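The woman who cooks for the whole street

I'd been hearing about the Carkska supper for two years before I finally wangled a seat at it. If you haven't come across it, it's a long-table dinner that Viorica Bošković runs out of an old hall behind the bakery, once a month, pay what you like, and you don't find out what's for tea until you sit down. I got there early to have a yarn with her before the rush (my mistake, there is no before the rush).

She put me on a stool near the stove, handed me a knife and a bag of onions and said I could ask whatever I wanted as long as I kept chopping. So that's how we did it.
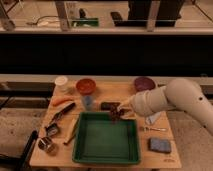
Bowls out, tray at the front. 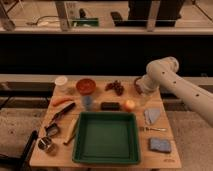

According to Eleni Matić, the food wasn't even the point in the beginning. It was the cold. The first supper was in December, when she'd driven down from her brother's place in the snow and the heating had gone in half the street, and everyone came in because the hall had a wood stove and Viorica had soup.

"She tells it better than me," Viorica said when I passed this on. "But yes, it was the stove. I made one pot, and then I was watering it down, and then I was watering it down again. By the end it was a very nice hot drink."

I asked what was in it. Beans, she said, smoked paprika, a ham bone she'd been saving for something better. She still makes it every winter and people still ask for it, although these days it's thick enough to stand a spoon in. She was quite firm that she won't give me the recipe. I did see her put vinegar in at the end, so I'm telling you that much!

She grew up over her grandmother's shop, where lunch was whatever hadn't sold. "You learn to like everything," she told me. "Bruised peaches, yesterday's bread, the ugly end of the cheese. I was a teenager before I had a peach with no brown on it and I thought, well, this has no flavour." She still shops that way. She goes to the market at closing, takes what the stallholders want gone and works out the menu on the walk home.

Has that ever gone wrong? She put down her spoon for that one. There was a night of nothing but turnips, apparently. Turnip soup, turnips roasted with honey, a turnip salad she described as "brave". Milovan Stojanović ate three plates and asked her to do it again, and she still doesn't know if he was being kind.

The rules of the table are simple and she says them out loud at the start of every supper. You sit next to someone you didn't come with. You pass to the left. Phones go in a biscuit tin by the door. I asked whether people grumbled about the tin and she laughed. "They grumble for 10 minutes. Then they're arguing about how to cook rice and they've forgotten they own one."

I can confirm the rice arguments. I was seated between Hui-mei Tai and a bloke whose name I never caught, and by the time the second dish came out they'd drawn the whole end of the table in. Rinse or don't rinse, lid on or lid off, and does a tea towel under the lid make any difference. Hui-mei says it does. I've tried it at home since and I'm leaning her way.

What surprised me was how little Viorica sits down. I'd pictured her at the head of the table, and there isn't one, and she eats standing at the counter with the door propped open so she can hear. "If it goes quiet, I've oversalted something," she said. "If it's too loud, they're hungry and I'm late. I like the noise in the middle."

Money is the bit she'd sooner not talk about, but I had a lot of onions left, so I kept at her. The hall costs her $100 a night. Some months the jar covers it and the groceries too, and some months it doesn't, and she makes up the rest from the catering jobs she does on the side. She's been told to sell tickets. She's thought about it, and she always ends up picturing her old neighbour counting coins at the door, and that's the end of that.

The next one is on September 8, 2024, doors at 4 if you want to help with the chopping and a good while later if you don't. She wouldn't tell me what she's cooking. She did ask whether I liked plums, and she had the look of someone who'd already said yes to a very large box of them.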